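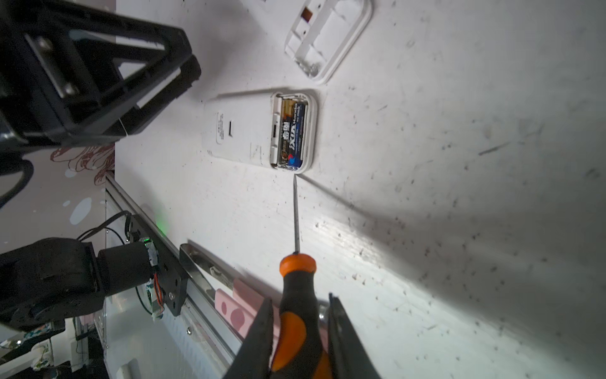 Wanted: two test readers for a children's science list

Skirkwood publishes nonfiction for ages nine to twelve. We are looking for 2 readers who don't believe everything they're told.

Every publisher says its science books are "kid-tested." I have my doubts about what that means, ours included. Last year we had 1,746 comment cards back and nearly all of them said "great." I don't trust them.
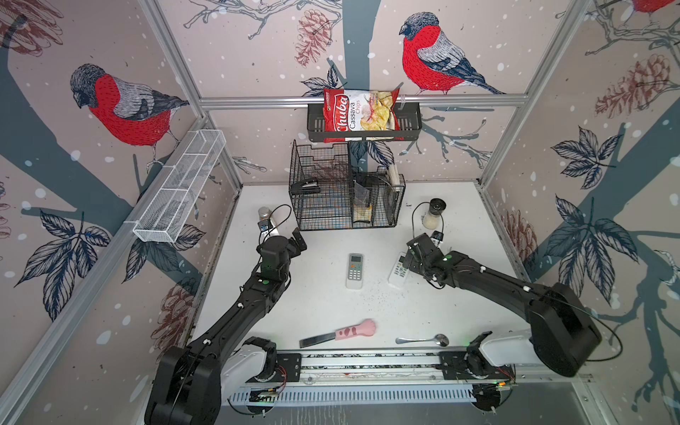
What you would do

Read unfinished chapters from July on and mark where you got bored, lost or suspicious. The first is Yu-na Jang's book on river ice, 29 short chapters - too many, in my view, but tell me if I'm wrong.

Who should apply

Teachers, librarians, parents who read aloud. A science degree is fine but won't impress us much. Please don't send praise for our earlier titles.

Pay is by the chapter. No promise of more work after that.

Write one page on a children's science book that let you down, and send it to Elmarie Venter, Skirkwood Books.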